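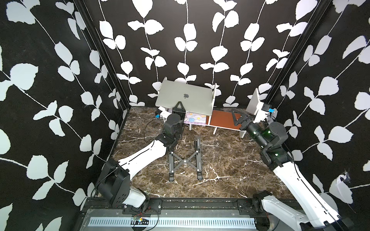 Flukemel publie la version 2 de Tastham, son logiciel de gestion des consignations et des autorisations de travail

Colombo, novembre – Flukemel annonce la disponibilité générale de Tastham 2, logiciel de gestion des consignations, des autorisations de travail et des permis de feu destiné aux exploitants de réseaux d'eau potable et d'assainissement. Cette version remplace la branche 1, dont la maintenance corrective reste assurée pour les clients sous contrat jusqu'au terme de celui-ci.

Tastham 2 repose sur un nouveau moteur de règles. Dans la branche 1, chaque autorisation était rattachée à un ouvrage unique. Le nouveau modèle de données admet le rattachement à une portion de réseau, définie par ses organes de sectionnement amont et aval. Lorsqu'une vanne figure déjà dans une consignation active, le logiciel bloque la délivrance d'une seconde autorisation incompatible et affiche le nom du chargé de consignation concerné. Le déblocage nécessite la double validation du chargé d'exploitation et du responsable de secteur.

Le catalogue livré en standard comprend 323 modèles de fiches, répartis par famille d'ouvrages : stations de pompage, réservoirs, chambres de vannes, postes de relevage, filières de traitement. Les modèles sont modifiables par l'exploitant. Toute modification crée une nouvelle révision, horodatée et signée ; les révisions antérieures restent consultables mais ne peuvent plus être émises.

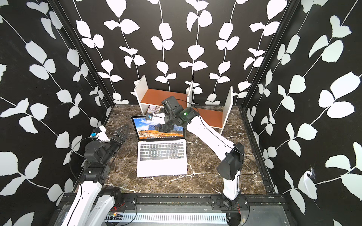 Le fonctionnement hors connexion a été réécrit. Une fiche ouverte sur le terrain est verrouillée côté serveur pour une durée paramétrable, puis synchronisée au retour du réseau. En cas de conflit, les deux états sont conservés et soumis à l'arbitrage du chargé d'exploitation. Aucune fusion automatique n'est effectuée sur les champs relatifs aux points de séparation, à la condamnation et à la vérification d'absence de pression ou de tension.

« La branche 1 traitait correctement l'ouvrage isolé. Elle gérait mal les chantiers linéaires, pour lesquels nos clients tenaient un registre parallèle. La version 2 supprime ce registre », indique Kamol Inthanon, directeur technique de Flukemel.

Le logiciel a été éprouvé sur le site pilote de Fladberg, qui exploite une usine de production et le réseau de distribution associé. Pendant la phase pilote, 500 autorisations ont été émises, suivies et clôturées dans Tastham 2. Les anomalies relevées portaient principalement sur l'impression des étiquettes de condamnation et sur l'ordre d'affichage des étapes de déconsignation. Elles sont corrigées dans la version diffusée.

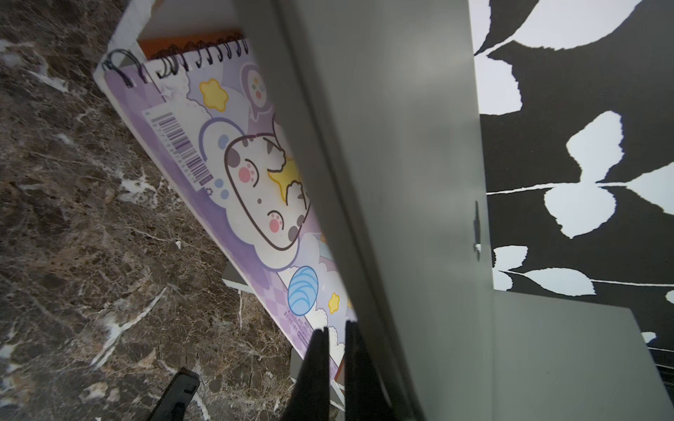
Les données sont stockées dans une base relationnelle, hébergée par Flukemel ou installée sur l'infrastructure du client. Les échanges avec les outils de GMAO et les systèmes d'information géographique passent par une interface REST documentée. L'import des référentiels patrimoniaux accepte les formats CSV et GeoPackage. Le journal d'audit est en écriture seule et peut être exporté au format PDF ou JSON.

Configuration requise
Poste client : navigateur à jour, résolution minimale de 1280 × 800.
Serveur (installation locale) : Linux 64 bits, PostgreSQL.
Terminal de terrain : Android ou iOS, appareil photo requis pour la lecture des étiquettes à code. 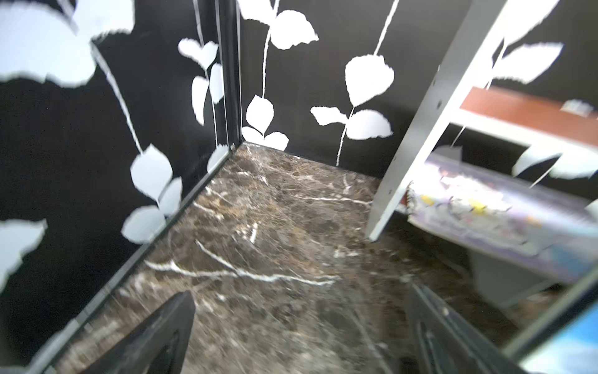
Migration depuis la branche 1
Les fiches clôturées sont reprises en lecture seule. Les fiches actives doivent être clôturées avant la bascule. L'outil de migration produit un rapport des ouvrages dont l'identifiant est absent ou en doublon ; ces ouvrages sont exclus de l'import jusqu'à correction. Les droits des utilisateurs sont à ressaisir, la structure des profils ayant changé.

Disponibilité
Tastham 2 est proposé par abonnement annuel, calculé selon le nombre de sites déclarés. La mise à jour est incluse dans les contrats de maintenance en cours. L'interface est livrée en français et en anglais. La documentation d'exploitation et le guide de migration sont accessibles depuis l'espace client.

À propos de Flukemel
Flukemel édite des logiciels de sécurité d'exploitation pour les services d'eau et d'assainissement. La société est établie à Colombo.

Contact presse : Flukemel, service communication, Colombo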